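# Setting up a fruit basket on a placemat

This page covers an open-weave basket with a loop handle, filled with mixed artificial produce and set on a light wooden table. The same order of work applies to real fruit, with the exceptions given under "Real fruit" at the end.

## Materials

- One loosely woven seagrass basket, open-topped
- One rectangular placemat, plain gray
- Apples in mixed colors, one orange or yellow pepper, one bunch of grapes
- One small plant in a dark pot
- A dry microfiber cloth

The notes were first written for the Pichler table, which has a top 2 inches thick. Any flat table will do.

## 1. Prepare the surface

Wipe the tabletop along the grain. If the table has a metal edge rail, run a folded corner of the cloth down the joint between rail and wood. Crumbs collect there and later move under the mat.

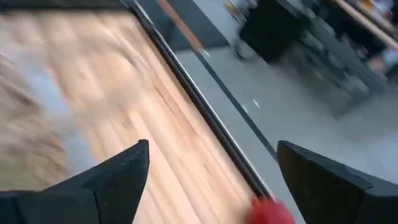 Let the surface dry for 18 minutes before laying any textile on it. A mat placed on damp wood can leave a dull rectangle that needs re-oiling.

Lay the mat square to the table edges. Press from the center outward. If a corner lifts, turn the mat over and weight it overnight.

## 2. Place the basket and fill it

1. Set the empty basket on the mat and check that it does not rock. Seagrass bases can be corrected by hand if dampened slightly and pressed flat.
2. Put the brightest pieces low. In an open weave they show through the gaps, and a green or yellow piece reads well against tan strands.
3. Add darker reds against the inside wall.
4. Finish with small pieces near the rim. Keep them below the handle.
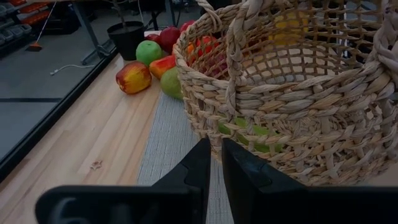

Do not fill past the rim. Cyrill Reisinger, who wrote the original Fulberg sheet, stops at two-thirds, and that figure has held for every basket we have tried except the Sallel oval, which is shallow and needs slightly more.

Lift the basket by its base when moving it. Loop handles of this type are decorative on many models and pull the weave out of shape under load.

## 3. Arrange the loose pieces

Work on one side of the basket only. Start at the plant pot and come forward.

- Apples go nearest the pot, with the colors alternated.
- The pepper goes in the middle of the group.
- Grapes go beside the basket handle, where the bunch can lie flat.
- The darkest piece goes toward the front corner.

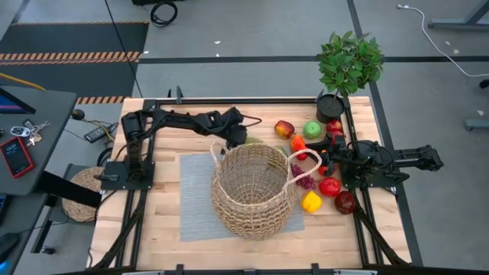

Leave a finger's width between pieces that roll. Turn apples onto their sides if they will not stand.

## 4. Real fruit

Line the basket with unbleached paper. Keep grapes out of the arrangement until the day of use. Check the undersides of apples every Friday and remove any with soft spots.

Tondton baskets are lacquered and can be wiped. Unlacquered seagrass should be brushed dry only.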